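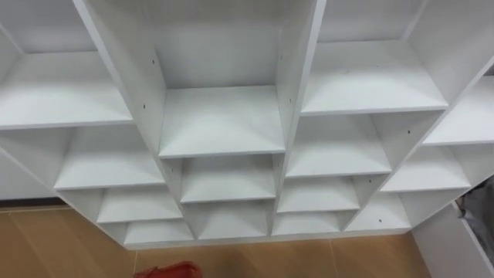
## 第四节 连署请愿的登记、核对与移交

前面几节讲的是装软件、开账号、把选民名册导进来。这些要是都做完了,先喝口水歇一歇,因为从这一节开始,咱们就要碰真正的连署纸了。纸这东西脾气大,有折角的,有洇墨的,有人把名字签到页边上去的,还有人在地址栏里写了一整段对议会的意见(写得还挺有道理)。别着急,按着顺序来,一份请愿从收件到移交,慢慢做也做得完。

本节适用于 Hesetti 市议会受理的居民连署请愿,也就是要求议会把某一事项列入议程的那一种。罢免案和公投提案的门槛、期限都不一样,请看第六节和第七节,千万别拿这一节的数字去套。

手册里说的“系统”都指 Paltano 登记系统;“扫描台”指接在系统上的 Daviritz 扫描台。如果你们那边还在用旧的登记簿,附录里有对照表,栏目名称大体能对得上。

### 4.1 收件之前要准备好的东西

请先把下面这些放在手边:

- 收件章和印泥,章上的日期记得拨到当天;
- 空白的收件回执,一式两联;
- 编号为 1434 的封面表(旧版封面表从今年 1 月起不再接受);
- 你自己的系统账号,权限至少是“登记员”;
- 一支蓝笔。黑笔也能用,只是跟连署人的字迹混在一起的时候,往后翻起来实在费眼睛。

> **注意** 收件的时候只看形式,不看内容。请愿写的是修人行道也好,反对停车收费也好,要求公开会议录音也好,窗口上的人都不发表意见,也不建议对方换个说法。提请愿的人若问“您觉得这个能通过吗”,请客客气气地告诉他,这个要由议会来决定。

### 4.2 在窗口收件

1. 请提请愿的人出示封面表。核对封面表上有没有主请愿人的姓名、住址、联系电话,以及请愿事项的正文。正文必须印在封面表上,夹一张纸条进来的不算。
2. 翻一遍连署页,看每一页页首是不是都印着同样的请愿正文。只要有一页的正文和封面表对不上,就把那一页单独拿出来,当着对方的面放进“待说明”文件夹。
3. 给每一页编页码,写在右上角。正反两面都有签名的,正面写页码,背面写同一个页码再加一个“反”字。
4. 在封面表和最后一张连署页上各盖一次收件章。
5. 填回执。回执上写页数,**不要写签名数**。签名数要等核对完才算得准,窗口上随手写个数出去,后面差了几个,解释起来可就费劲了。
6. 两联回执都请对方签字,一联给对方,一联夹在封面表后面。

> **小心** 收件章一旦盖下去,核对期限就开始走了。要是对方说“我还差几页,明天再补”,请先别盖章,把整份材料退给他,请他齐了以后一并送来。系统里没有“补页”这个功能,以后也不打算加。

有的主请愿人对退件会有点不高兴,这也是人之常情,人家大冷天挨家挨户敲门敲来的。您可以把封面表背面的说明指给他看,也可以请他坐下来,当场把缺的栏目填好。窗口旁边的那张小桌子就是干这个用的。

### 4.3 在系统里建立卷宗

收完件,当天就要把卷宗建起来。

1. 登录 Paltano,在左侧菜单里选“请愿”,再选“新建卷宗”。
2. 在“类型”一栏选“议程连署”。这一栏保存之后改不了,选错了只能作废重建,所以请多看一眼。
3. 输入主请愿人的姓名和住址。系统会自动到选民名册里去找,找到了会出现一个绿色的勾;没找到的话,请先检查有没有错字,再检查门牌号有没有多打空格。
4. 把请愿正文逐字录入“正文”栏。错别字照录,标点也照录。有登记员好心把“已于去年”改成了“已於去年”,结果比对的时候每一页都报了不一致,那一下午谁也没干成别的。
5. 填页数,点“保存并生成卷宗号”。
6. 把卷宗号抄到封面表左上角的方框里。

卷宗号由年份和流水号组成,跟封面表的表格编号是两回事。打电话来查询的居民常常把两个号念反,接电话的时候请多问一句。

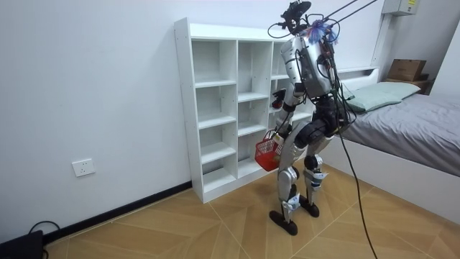
*预计阅读时间:14 分钟(不含附录)*

### 4.4 接好扫描台

扫描台每个工作日第一次使用之前,都要按下面的顺序接一遍。平时一直没断电的也要接一遍,图个放心。

1. 先接电源,再接数据线。顺序反了不会坏,只是系统会认不出设备,您就得从头再来。
2. 打开扫描台的开关,等指示灯不再闪。
3. 在系统里点“设备”,再点“查找扫描台”。端口栏应当显示 1114。显示别的数字,或者一片空白,请点“恢复默认端口”。
4. 放一张校准页上去,点“校准”。校准页在扫描台的随机文件袋里,是印着黑方格的那一张,请别拿它垫杯子。
5. 屏幕上出现“校准完成”,就可以开始扫了。

| 屏幕提示 | 意思 | 该怎么办 |
|---|---|---|
| 未找到设备 | 数据线没接好,或者先接了数据线 | 两根线都拔下来,按上面的顺序重接 |
| 校准页方向错误 | 页放倒了 | 转过来再放 |
| 页面过暗 | 玻璃脏了,或者盖子没合上 | 用干软布擦玻璃,合上盖子 |
| 会话已过期 | 离开太久 | 重新登录,已扫的页不会丢 |

> **注意** 擦玻璃请用干布。玻璃清洁剂会在边缘留下一道雾,扫出来正好压在签名栏上。

要是几样都试过了还不行,请给 Thongsuk 支持台打电话。接电话之前把设备底部的序列号抄下来,他们第一句准问这个。

### 4.5 扫描连署页

1. 打开对应的卷宗,点“添加页面”。
2. 按页码顺序放页,一次一页。扫描台是有自动进纸器的,但连署页请一律手放。这些纸在夹板上夹过,在口袋里揣过,进纸器一卷就容易撕,撕了的页还得写情况说明。
3. 每扫完一页,看一下屏幕上的页码和纸上的页码是否一致。
4. 有背面的,扫完正面立刻翻过来扫背面,不要等一摞正面扫完再回头。
5. 全部扫完之后,点“页数核对”。系统会拿扫描页数跟你在 4.3 里填的页数比一比,不一致就不让往下走。

在扫描这一步离开座位,请把纸质连署页锁进柜子。连署页上有住址,有些还有出生日期,按照个人信息保护的规定,不能摊在桌上没人看着。去接杯水也算离开,咱们在这件事上宁可啰嗦一点。

> **小心** 屏幕闲置 60 秒会自动锁定。这个时间是统一设的,登记员账号改不了,也请不要想办法绕过去。

### 4.6 逐条核对签名

好,到了最花工夫的一步。请挑个安静点的时段来做,每核对完一页就站起来活动活动,眼睛累了以后,“陈”和“阵”看起来真的是一个字。

系统会把每一行切成一条记录,左边是扫描图,右边是从选民名册里找到的可能的人。你要做的就是判断左右两边是不是同一个人,然后选一个结果。

1. 看姓名。手写字体潦草不要紧,能辨认出来就行。用了简称、婚前姓或者只写了姓的,选“待复核”。
2. 看住址。街道和门牌要与名册一致。只写了街道、没写门牌的,如果名册上那条街只有一位同名的人,可以认;有两位或更多,选“待复核”。
3. 看日期。连署日期必须落在封面表写明的连署期间之内,头尾两天都算。
4. 看有没有亲笔签名。姓名栏用印刷体填写没有关系,但签名栏不能空着,也不能打勾代替。
5. 在右下角选“有效”“无效”或“待复核”,按回车进入下一条。

选“无效”时必须选理由。理由菜单里有“不在名册”“日期超出”“无签名”“重复”“其他”。选“其他”要手写一句说明,请写得让一个半年以后才看到它的人也能懂,比如“签名栏被墨水盖住,无法辨认”,不要只写“看不清”。

#### 不能辨认的签名

先放大到最大看一遍,再看同一页上下几行。邻居常常是一起签的,上一行是同一栋楼的门牌,下一行多半也是,顺着门牌去名册里找,往往一下子就找着了。还找不到的,选“待复核”,交给第二位登记员看。别在一条上耗太久。

#### 代签的情形

因为视力或者行动不便,由别人代写姓名住址的,允许,但连署人要在签名栏里亲自签名、盖章或按指印,代写的人还要在备注栏写下自己的姓名。备注栏空着的,先标“待复核”,由主任登记员决定要不要联系本人。登记员自己不要打电话给连署人。
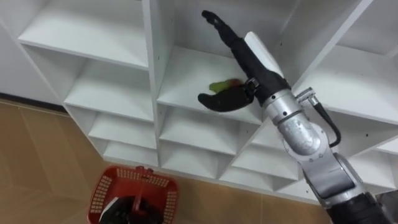
Liv Bakke 读完上一版以后写信来说,重复签名那一段她照着做了两回都没看明白:同一个人签了两次,究竟是两条都作废,还是留一条?她们那边两个登记员各按各的理解做,同一份卷宗算出来两个有效数,最后只好从头再核一遍,她希望新版能写得死一点。

写得很在理,谢谢她。这一版就把规则写死,请大家都照下面的来:

1. 同一个人在同一份请愿上签了两次或更多,**保留日期最早的那一条**,其余的选“无效”,理由选“重复”。
2. 几条日期相同的,保留页码最小的;同一页上的,保留靠上的那一行。
3. 最早的那一条本身有别的毛病,比如没有签名,那它按自己的毛病判无效,然后从剩下的里面挑最早的一条保留。
4. 同名同姓但住址不同的,先当作两个人处理。只有名册上显示其中一人搬过家,新旧住址正好对得上,才按重复处理。
5. 父子、母女同名的也有。名册里点开“详情”可以看到出生年份,不确定就“待复核”。

系统会自动把疑似重复的记录用黄色标出来,但它只比较文字,不懂得谁搬了家。标黄的要看,没标黄的也不代表一定没有。

> **注意** 一个人同时签了两份互相冲突的请愿,比如一份要求保留公交站、一份要求迁走公交站,两边都有效。居民有权改主意,也有权两头都支持,这件事不归咱们管。

### 4.7 复核

待复核的记录由另一位登记员来看,系统会自动挡住原来那位。如果你们办公室只有一位登记员,请向邻近的办公室借人,提前一天打招呼比较体面。

1. 复核的人登录自己的账号,进入“复核队列”。
2. 系统默认不显示第一位登记员的备注。请先自己判断,做完判断再点“显示备注”。
3. 两人意见一致,记录就定下来了。
4. 两人意见不一致,记录会转给主任登记员,由主任登记员定,并写明理由。

主请愿人有权派一位观察员到场旁听复核,反对请愿的一方如果已经向议会登记,也可以派一位。观察员可以看屏幕,可以做笔记,不能拍照,不能碰键盘,也不能在核对中途讨论某一条该怎么判。有异议请他写在异议单上,写完夹进卷宗,核对照常往下走。观察员来了请给人家搬把椅子,别让人站着,这也算是咱们这儿的老规矩了。

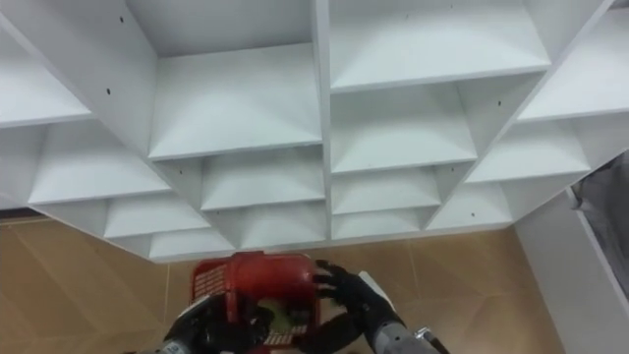

异议单写好以后,要在当天录入系统,录入的位置在卷宗页面的“附件”里,类型选“异议”。录入时请把页码和行号都填上。只写“第三页有问题”的异议单,主任登记员没法处理,请当场请观察员补全。异议单交上来之后,原来的判断先不动,等主任登记员逐条看过,再决定维持还是更改,更改的话系统会保留前后两个版本,谁在什么时候改的都查得到。

有几种异议是常见的,列在下面供参考:

- **“这个人已经搬走了。”** 以名册为准。名册上还在的,就是有效连署人。
- **“这个字一看就不是他签的。”** 登记员不做笔迹鉴定。提异议的人若怀疑伪造,请他另行向选务机关举报,卷宗里注明“已告知”。
- **“收签名的人没有解释清楚请愿内容。”** 每一页页首都印有正文,签名即视为已经看过。
- **“连署期间写错了。”** 以封面表为准,封面表上有涂改的,看涂改处有没有主请愿人的签字。

### 4.8 计算有效数并出具结果

所有记录都有了结果,“待复核”一栏归零,系统才会亮起“计算”按钮。按钮是灰的,说明哪里还有没处理完的,点一下旁边的小问号,它会告诉你是第几页。

1. 点“计算”。系统列出有效数、无效数和各种无效理由的分布。
2. 将有效数与门槛比较。Hesetti 现行的议程连署门槛是 1041 个有效签名,达到这个数就算够,不必超过。
3. 点“生成核对报告”,打印两份。
4. 两位登记员分别签字。经过主任登记员裁定的卷宗,主任登记员也要签。
5. 把一份报告放进卷宗,另一份连同移交单送议会秘书处。

> **小心** 报告签字之前,任何人来问结果都请不要回答,包括议员和记者。可以告诉他们核对还在进行、报告出来以后会贴在公告栏上。有的议员办公室一天打好几个电话来,语气也急,您就把这一段念给他们听好了。

门槛是随着登记选民数调整的,议会每次修订以后,系统管理员会在后台更新。如果你看到屏幕上的门槛和手册写的不一样,请以屏幕为准,同时给编写组来个信,咱们好改。

#### 没有达到门槛怎么办

差一个也是差,不能四舍五入,也不能“看着差不多就算了”。请按下面的步骤走:

1. 在系统里选“不足额结案”。
2. 打印通知书,写明有效数、门槛和各类无效的数目。
3. 通知书以挂号信寄给主请愿人,挂号存根贴在卷宗封底内侧。
4. 主请愿人可以申请查阅无效记录。查阅时在场陪同,遮住其他连署人的出生日期。

主请愿人收到通知以后,可以重新发起连署,旧的签名不能带过去。这一条请在电话里讲慢一点,很多人听到这里会很失望,有的人还要再问一遍才肯信。语气好一点,把重新发起的表格一并寄过去,也算帮人家省一趟路。

### 4.9 移交秘书处

达到门槛的卷宗,在报告签字后的下一个工作日移交。

1. 把纸质卷宗按这个顺序排好:封面表、回执、连署页(按页码)、待说明页、异议单、核对报告。
2. 装进卷宗盒,盒脊上写卷宗号。不要用订书机,用棉绳。
3. 在系统里点“移交”,接收人选秘书处当班人员。
4. 当面清点页数,双方在移交单上签字。
5. 等对方在系统里点“接收”,你的账号里这份卷宗就变成只读了。

秘书处收下以后,排进哪一次会议的议程、分给哪个专门小组先讨论,都由他们安排。居民来问会议日期,请转给秘书处,窗口上不要猜。

扫描文件在系统里的保存期由档案规定决定,登记员不需要自己另存一份,也**请不要**另存一份。U 盘、个人邮箱、手机相册都不行。

### 4.10 本节修订记录

| 版本 | 内容 | 经手 |
|---|---|---|
| 4/25/21 | 重写重复签名规则;补充代签情形;封面表改用新版 | Pavithra Panicker |
| 上一版 | 增加观察员的座次和异议单 | Mirko Sala |
| 更早 | 初稿 | Senthil Kurup |

对本节有意见的,请写信给编写组,信里注明小节号。Senthil Annamalai 正在整理第五节(请愿人撤回与合并),手头有撤回案例的办公室,麻烦隐去姓名以后寄一份给他。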